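Einführung Hauswirtschaft und Service
Skript Teil 4: Eindecken und Platzieren auf Rasterflächen
Kursleitung: Szabolcs Antal, Zentrum Brivville

4.1 Worum es geht

In Teil 3 haben wir Geschirr sortiert und getragen. Jetzt geht es um das Absetzen. Wer einen Teller auf eine große leere Fläche stellt, verschätzt sich leicht im Abstand zur Kante. Auf einer Fläche mit Raster lässt sich der Abstand an den Quadraten ablesen.

4.2 Begriffe

Vorderkante: die Tischkante, an der der Gast sitzt.
Fahne: der äußere Rand des Tellers. Angefasst wird nur hier.
Spiegel: die flache Mitte. Sie bleibt frei von Fingern.
Standplatz: die Stelle, an der der Teller am Ende steht.

4.3 Vorgehen

Zuerst den Standplatz festlegen, dann den Teller holen. Den Teller waagerecht über die Stelle führen und senkrecht absenken — nicht schieben. Geschoben wird erst bei der Korrektur, und dann höchstens um ein halbes Quadrat.

Hilfslinien dürfen mit dünnem Stift gezogen werden. Sie müssen nicht genau der Form des Geschirrs entsprechen, ein gerundetes Rechteck reicht als Grenze für den Arbeitsbereich. Alte Linien nach der Stunde abwischen.

4.4 Häufige Fehler

Der Teller wird mit dem Daumen im Spiegel gehalten.
Der Blick geht zur Hand statt zum Standplatz.
Der Abstand wird von der Tellermitte aus gemessen. Gemessen wird immer ab Rand.

4.5 Aufgabe bis Juni

Setzen Sie einen flachen Teller zehnmal auf denselben Standplatz und notieren Sie jedes Mal die Abweichung in Quadraten. Die Blätter gehen an Reda Kabbaj, Raum 102. Tiefe Teller und Schalen folgen in Teil 5.

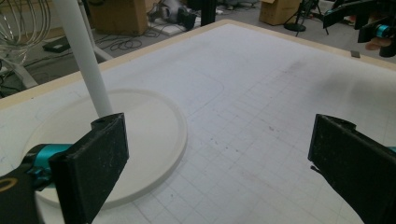

Abb. 4.1: Flacher weißer Teller auf Rasterfläche, dahinter eine gerundete Hilfslinie.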